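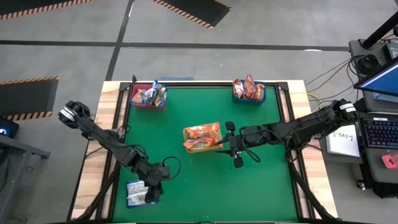

Course notes | Automation Planning

Session 4: Costing a two-arm sorting cell
Edem Dankwa

The worked case is a bench cell for sorting bagged snacks into bins. The reader is assumed to have the arm quotations from Ollero and Sakar to hand.

4.1 What the arm price leaves out

A quotation for 2 arms normally covers the arms, their power supplies and one set of grippers. It does not cover the table, frame rails, brackets, bins, cable, floor matting or operator desk. Enter each of these as its own line. A single line marked "sundries" will be returned.

4.2 Floor space

Plan from the outside of the arms. With side-mounted arms the elbow joints pass beyond the edges of the tabletop, so the footprint is wider than the table. Add the operator desk, the monitor and a route for cables. Cables laid across open floor cost nothing at purchase, but covers should be priced from the start.

4.3 Consumables

Bins are cheap and should be bought in distinct colours, one per product group, with spares. The Plestix bin in the case is priced per carton of 23. Snack packets crease and split with handling. Allow 60 packets per week of trials and treat them as stock to be replaced. Order some with plain or pale backs, as packets will land face down as well as face up.

4.4 Grippers and spares

Fingers are the first parts to wear. The Nutsugah finger set has a lead time of over 60 days, so the first spare set goes on the opening order. Budget for wrist cables in the same way: they flex with every move and are seldom covered by the arm warranty.

4.5 Exercise

Draw up a budget for the case cell, with 700 held back for consumables and spares. Show one-off and recurring costs in separate columns. State which lines change if the second arm is deferred by a year, and which do not.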